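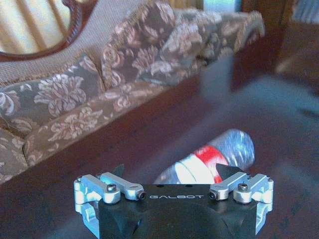 4.2 What the seating does to the tidying

I went into the Costache sitting room thinking the small stuff would keep me busy — paper, bottles, the odds and ends that drift onto any soft surface by evening. I'd spent most of January writing a coding sheet for exactly that. What I ended up writing notes about was the furniture itself, and how much an old-fashioned carved piece decides where things get put down and how they get picked up again (I filled 23 pages, and my handwriting is not small).

The backrest is the part I kept coming back to. Figure 4 shows how the wood along the top goes up and down, so there is hardly a level stretch to balance anything on.

Figure 4. Carved wooden frame above the plain beige backrest, Costache sitting room.

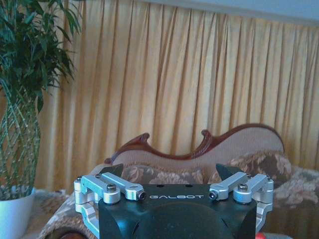

4.3 Patterned seats and pale litter

Our Wedemow sheet asks for one color per surface, and I gave up on that box pretty fast! The back is pale and quiet, while the seat is dark brown with big beige and cream flowers and leaves all over it, and then there's a gold-brown braid along the front. 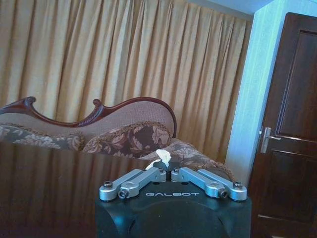

My guess is that a scrap of white paper would stand out a mile on plain dark brown and a lot less next to a cream leaf. I'd love to test that properly with 10 households and the same scraps in each. For now I've split the surface box in 2, one for the ground color and one for the print, and the Jesano rooms will be coded again that way.
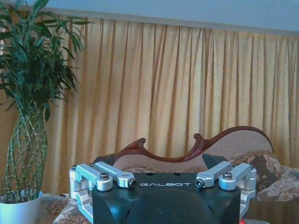 Plants gave me a smaller headache. Lucky bamboo in a white pot is décor on our sheet, so it never counts as clutter, but anyone clearing up still has to work around it. I now log a pot as a fixed neighbor if it stands within roughly 30 centimeters of the seating, and leave it out of the item list.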